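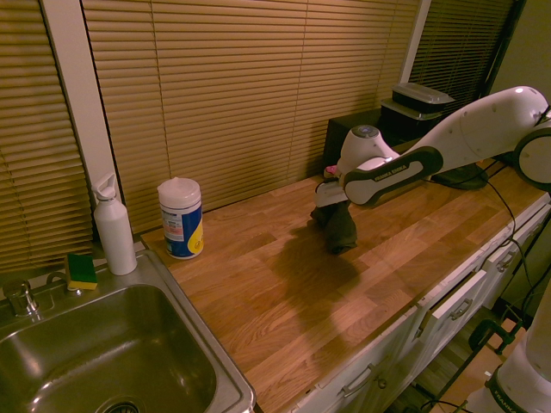
Lensa Alemayehu has finished Drurkidov 400 times, and she'd like it known that she didn't enjoy the first 5.

The Kingi speedrunner, who streams under her own name — all the good handles were gone — sits second on the world leaderboard for a game in which you play a ferryman with a bad knee. Her best run is two seconds behind that of Ifor Eynon, a retired surveyor who took up the game in March and has been insufferable ever since.

"He sends me a thumbs up after every failed attempt," she says. "Just the thumb."
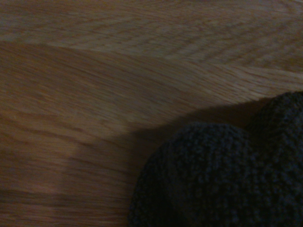
The two seconds live in the swamp level, where the ferryman must either wait for a heron to move or clip through it. Eynon clips. Alemayehu has tried the clip on stream 3891 times, a figure supplied by her viewers, who keep a counter in the corner and cheer when it rolls over. She lands it one go in nine, usually during a run she has already ruined by falling off the jetty.

Skomeck, the studio behind the game, has been watching with mixed feelings. A patch last month was meant to fix the heron. It fixed the heron's colour. The clip stayed, the jetty got slipperier, and the forums spent a weekend arguing over whether grey had been the better choice.

Both players are entered in the Trukholm marathon, where they'll race side by side on the same couch for the first time. Eynon has asked for the left cushion. Alemayehu has also asked for the left cushion, and the organisers are yet to reply to either of them.

Contact us | © 2021 All rights reserved | Back to top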